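3.2 Sorting habits in the shared tool libraries

The second part of our study moves from the household to the tool library, and it is the part we had most looked forward to writing up. A tool library is a wonderful place to watch people make decisions about objects. Members borrow a drill or a plane for a few days, bring it back, and have to decide where it belongs. Nearly everyone makes that choice without asking for help, and the choices leave a record on the shelves that anyone can read.

We worked with two libraries, one in Wollau and one in Paltmont. Wollau keeps everything in open bins, with a painted word on each bin and no further order inside it. Paltmont uses hooks and outlines, so that a missing saw leaves a saw-shaped gap on the wall. Both systems are loved by the people who use them (we heard long and very happy speeches in favor of each), and both have been in place long enough for members to have settled into firm habits.

Our first question was simple: when an object could go in more than one place, where does it go? A putty knife might live with the painting things or with the blades. A tape measure could be at home almost anywhere. We call these "wandering objects," following the term that Kwan-ho Shih used in his early notes on kitchen drawers, and they turned out to be the richest material in the whole project. 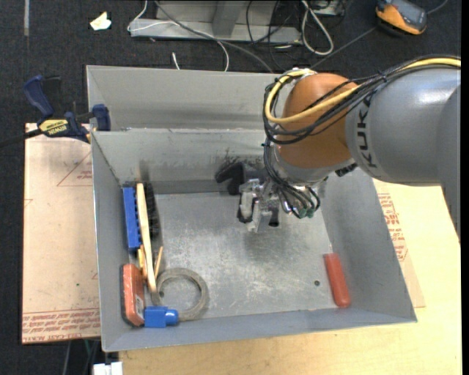

Figure 2. An open gray sheet-metal bin holding a small assortment of objects, with a KUKA arm reaching in from the right.

In Wollau, wandering objects moved toward whatever they had last been used with. A member who had borrowed a putty knife and a brush for the same job would put the two back together, and the next member, finding them side by side, tended to leave them that way. Small groups formed, lasted for a while, and then broke up when someone needed only one of the pieces. We were delighted by this! It means that an open bin carries a kind of memory of recent work, and regular members told us they used it as a hint about what a job would need.

Paltmont showed a very different pattern. The outlines held the common tools firmly in place, but anything without an outline drifted to the lower shelf by the door, which members had started calling Ots. The name came from a label on an old crate, and it had spread so widely that new members learned it before they learned where the saws were. By July the shelf had its own line in the borrowing ledger.

These two patterns bear on the Landia catalog, which both libraries were considering when we began. Landia asks for a single category per object, and wandering objects resist that. Section 3.3 takes up the entries that members wrote for themselves and compares them with where the same objects were found.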